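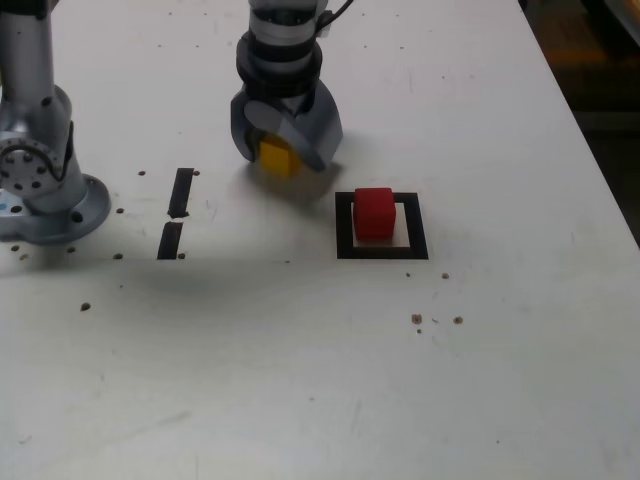
Von unserer Redaktion Meinung | 2020-11-12 | Lesezeit 4 Minuten

Bauklötze. Ein ganzer Meinungsbeitrag über Bauklötze, ja. Muss sein, weil die Spielzeugprospekte wieder im Briefkasten liegen und ich mich seit dem Frühstück aufrege.

Im Prospekt von Trollby, Seite 9: ein Bausatz mit 737 Teilen. Ritterburg, Zugbrücke, Drachen, Aufkleber, Anleitung so dick wie ein Gesangbuch. Wird einmal gebaut, meist von den Eltern, meist nach Mitternacht. Dann steht er im Regal und darf nicht angefasst werden. Kostet dafür 67 Euro. Für das Geld bekommt man sehr viele Würfel.

Würfel, mehr will ich ja gar nicht. Rot, gelb, grün, alle gleich groß, keine Noppen, kein Magnet, nichts zum Einrasten. Dazu eine glatte Fläche. Die darf ruhig Kratzer haben und graue Schlieren, Löcher von mir aus auch. Und ein Quadrat, schwarz umrandet, in das der Turm hinein soll. Das Quadrat ist mir wichtig, dazu gleich mehr.

Der erste Stein ist der schwerste, finde ich. Alle reden immer vom letzten, von der Spitze, vom Wackeln. Aber wo der Rote hinkommt, da steht später alles. Mitte? Lieber weiter nach links oben, damit vorne noch Platz bleibt? Das muss man entscheiden, und zwar bevor der Gelbe dran ist. Kinder überlegen da erstaunlich lange. Erwachsene knallen ihn hin und ärgern sich dann bei Stein drei.

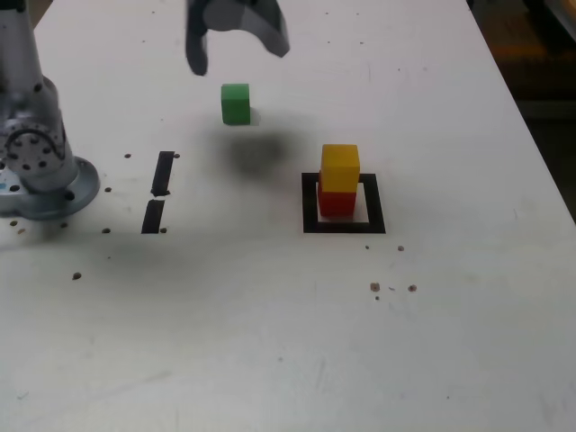
Mit dem Gelben fängt dann das Schummeln an. Ein bisschen zu weit vorn, steht ja trotzdem. Links guckt noch Rot raus, egal. Bei zweien ist es wirklich egal. Bei vieren merkt man es, und wer bis dahin alles hat durchgehen lassen, darf von vorn anfangen. Genau das ist der Reiz und genau das fehlt dem Burgenbausatz, da rastet alles ein, klick, klick, fertig. Ein Fehler ist nicht vorgesehen. Außer man hat Teil 412 unters Sofa — lassen wir das.

Jetzt das Quadrat. Im Januar habe ich bei uns daheim eins auf den Tisch geklebt, schwarzes Klebeband, vier Streifen, keiner davon gerade. Vorher: Klötze überall, Türme irgendwo, nach fünf Minuten Langeweile. Mit Quadrat: fast 50 Minuten Ruhe. Ich übertreibe nicht, ich habe in der Zeit eine Steuererklärung angefangen. Eine Grenze macht aus Steinen eine Aufgabe, und man kann streiten, ob einer auf der Linie noch drin ist oder schon draußen. Bei uns: draußen. Es gab Tränen.

Der Einwand kommt jedes Mal. Das sei doch zu wenig, den Kindern müsse man was bieten. Der Prospekt von Marino verspricht »Förderung in allen Bereichen«, mit Licht und Ton und einer Stimme, die lobt. Ich will kein Spielzeug, das lobt. Ein Turm, der steht, braucht keine Ansage und einer der umfällt auch nicht.

Zugegeben, es sieht nach nichts aus unterm Weihnachtsbaum. Ein Säckchen Würfel gegen einen Karton in Koffergröße, da verliert das Säckchen. Am ersten Abend jedenfalls. Ich habe auch schon den Karton gekauft, mehrfach, aus Feigheit.

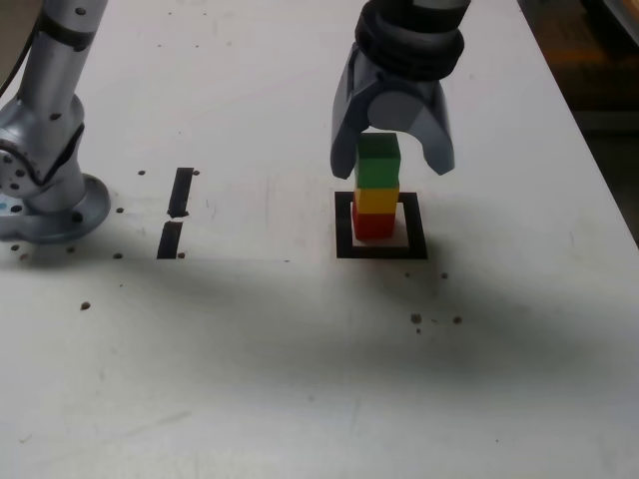 Wundley Blatt, Ausgabe 67, Seite 9

Vier Steine also. Rot, Gelb, Grün, nochmal Grün. Zweimal dieselbe Farbe übereinander, darüber lässt sich bei uns am Tisch ernsthaft streiten. Die einen wollen abwechseln, immer, aus Prinzip. Ich bin für doppelt Grün. Sieht von weitem aus wie ein langer Stein und gibt dem Ganzen oben etwas Ruhe. Und wenn der Turm dabei eine Spur nach rechts geht, bitte. Schief ist erlaubt, so lange er steht. Gerade rücken ist verboten, wer rückt, baut neu.

Was mich am meisten stört, ist übrigens das Aufräumen danach, also dass man beim Bausatz nicht aufräumen kann. Wohin mit einer halben Burg? Vier Würfel passen in eine Jackentasche. Letzten Winter waren sie mit im Zug nach Rurnport, Klapptisch runter, Turm drauf, jede Kurve ein Drama. Die Leute gegenüber haben irgendwann mitgefiebert und eigene Vorschläge gemahct. Mit der Zugbrücke hätten wir das nicht versucht.

Also mein Wunsch an alle Omas, Paten und sonstigen Schenker: Prospekt weglegen. Würfel kaufen, gleich große, und eine Rolle schwarzes Klebeband dazu. Das Band bitte nicht vergessen, unseres ist alle.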